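Module handout 4: Notes from the Laverside open day
Tuesday group. Visit made 13 May 2025.

Read these notes before the practical. They cover the simulation demonstration in the morning. The afternoon talk on safety fencing is in handout 5.

1. What the visit was for

Laverside holds an open day for college groups twice a year, the other one in December. We were shown how a grasping task is built and tested in software before it goes near a real arm. The demonstration used a simulator called Tawhiri, with the task files written in Mideck. You will use Mideck yourselves in the practical, so it helps to have seen someone else run it first.

2. Rendered views and what they are good for

A simulator does two separate jobs. One part works out forces, contacts and joint positions. The other part draws the result. The drawing can be plain or detailed, and changing it does not change the physics. Students often mix these up when they write their reports, so keep them apart in yours.

The close view is the one to use for checking contact. With a gripper that has several jointed fingers, look for how the fingers sit around the object and whether the part being held is wide or narrow. An object shaped like a foot and lower leg is awkward in this respect: narrow in the shaft, wider lower down, and different on each side.
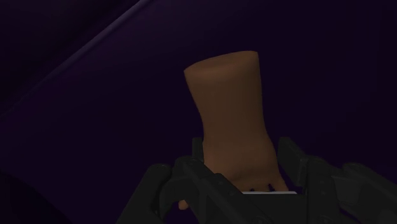
Contact settings come next. Each object in a task file has a mass, a friction value and a collision shape. The collision shape is normally simpler than the shape you see drawn. If it is too simple, the fingers will stop short of the surface or appear to sink into it. When you get a strange grasp, check the collision shape first and the friction second. Leave the controller gains alone until you have done both.

The demonstrator's advice was to change one value at a time and write it down. Groups that did not do this last year had to repeat the whole exercise.

3. Setting up a task

The room used for the second part of the demonstration is a furnished one, with a dark purple sofa and a wooden floor. The arm is a Franka Emika on a square pedestal, and objects are placed on the seat cushions. Among them are a model of a human hand with a short length of forearm and a slim grey rod. They make quite different demands. The rod gives a gripper very little height to work with, and the hand has spread fingers that can be caught by accident.

A sofa is also a harder surface to model than a table. Most simulators treat a cushion as a rigid block, and the one in these tasks is no different - bear this in mind when you compare results with a real seat.

The standard test at Laverside is a batch of 500 attempts, with the object's starting position shifted slightly each time. The sample log we were given had 425 successful lifts. The file is called Bustimix and is on the module page. 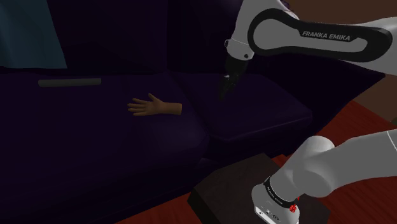
Why not simply test on the real arm from the start?
Time and wear, mainly. A batch can be left to run in software with no one in the room, and a bad command costs nothing. The real arm is still needed at the end, as friction and sensor noise are never quite right in a model.

4. For the practical

Bring the Bustimix log, printed or on a laptop. Work in pairs. Sort the failed attempts into missed grasps and dropped objects, and say how you decided between the two. Your write-up should be no longer than 2 pages and should include one rendered view with the task settings listed under it.

The lab opens at 13.30 and the doors are locked during the session. Questions on sections 2 and 3 can be posted on the module page beforehand.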